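Call for Participants: Test Rules Working Group for Robot Manipulation Boards

Posted 23/01/2024

Undach is looking for people to join a working group that will write a shared set of test rules for robot arms working on modular task boards. The group meets at our Allville site and by video. We have four places open to outside participants, and we want at least two of them filled by people who run tests day to day.

Background

Labs that use task boards mostly write their own rules. One lab resets every switch to Off before a trial and another leaves the board as the last trial left it. Some allow an operator to reach in and straighten a cable, some stop the run. The results are then put side by side in reports as if they came from the same test.

Our current draft, known as the Dilgate draft, covers boards with push buttons, sliders, toggle switches, a rotary knob and plug-in test leads. It came out of 3,515 logged trials at Undach and at our partner shop, Cormier. The logs are good but the wording is not, and several sections contradict each other.

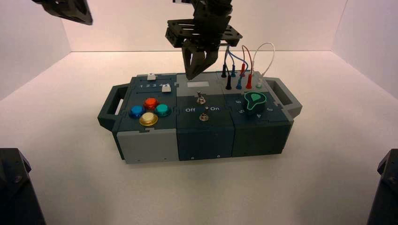 The sections that need the most work are:

Start state. What position each control must be in before a trial, who checks it, and how the check is recorded.

Cables. How much slack is allowed, where leads may run, and whether a lead touching an arm counts as a fault.

Human entry. When a person may put a hand into the work area, and what state the arms must be in first. The draft says "stopped" in one place and "powered down" in another. These are different things and the final text has to pick one.

Contact. What counts as a press, a touch or a miss. Operators scoring the same run do not always agree.

Reporting. Failed and abandoned trials must be reported along with the good ones. This part is settled and will not be reopened.

What you would do

Read the draft before the first meeting and send written comments. Attend meetings, which run 2 hours each. Try the rules on a board, either yours or ours, and send back the score sheets with notes on anything you could not follow. Total reading and writing time outside meetings should not go over 20 hours – if it does, tell us and we will move work around. 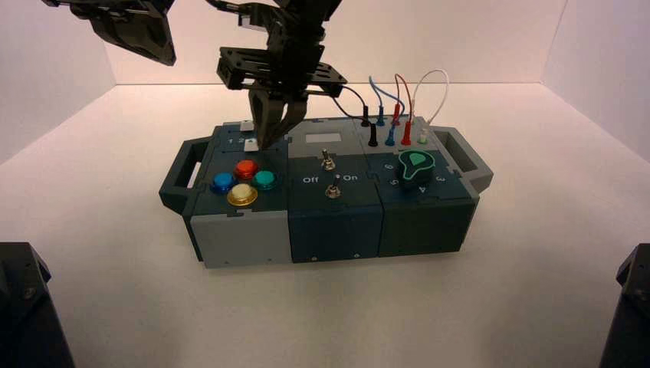 Task board with push buttons, toggle switches and rotary knob.

Who should apply

Test operators, lab technicians, safety staff, and people who write procedures for a living. You do not need a degree or a background in programming. You do need to have worked near powered robot arms and to be comfortable saying when a rule is unclear. Students may apply with a letter from their supervisor.

People employed by a company that sells task boards may apply, but they must say so and will not vote on the contact section.

Terms

This is an unpaid role. Undach covers travel to Allville and meals on meeting days. Participants are named in the published rules unless they ask not to be. The final text will be free to download and use. We plan to close the draft in September.

Anyone coming on site must complete the Undach floor safety briefing first – no exceptions for short visits.

How to apply

Send one page saying what you have tested, on what equipment, and which section you want to work on. Mark it "Dilgate draft" and send it to the Undach test office in Allville. Please do not send video. Applications are read as they come in, and the call closes when all places are filled.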